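Solcombe Community Forum > Drendano > Updates and Feedback

Turn limit in co-operative missions

Royer_Moderation
6 September 2022
Members are advised that version 2 of Drendano introduces a limit of 12 turns in all co-operative missions. The limit applies to new campaigns only. Saved campaigns will keep the former rules until they are completed.

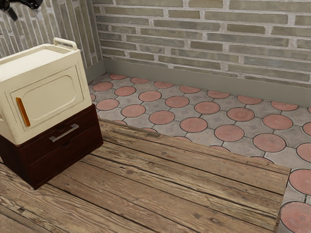 Players who reach the limit will retain any equipment collected, but will forfeit the mission bonus of 200 credits. Comments may be left in this thread.

Brayan Agudelo
I must register my disagreement. The Fekevow map cannot reasonably be finished within the limit by two players who wish to rescue every hostage. I would ask that it be exempted.

T_Guerin
I do not share that view. My partner and I completed Fekevow with turns to spare by dividing our squad at the bridge. Missions without a limit had become very slow.

Brayan Agudelo
On which difficulty, please?

T_Guerin
Standard. I accept that Veteran may be another matter.

Royer_Moderation
The request concerning Fekevow on Veteran difficulty has been passed to the design team. A reply will be posted here before the end of September.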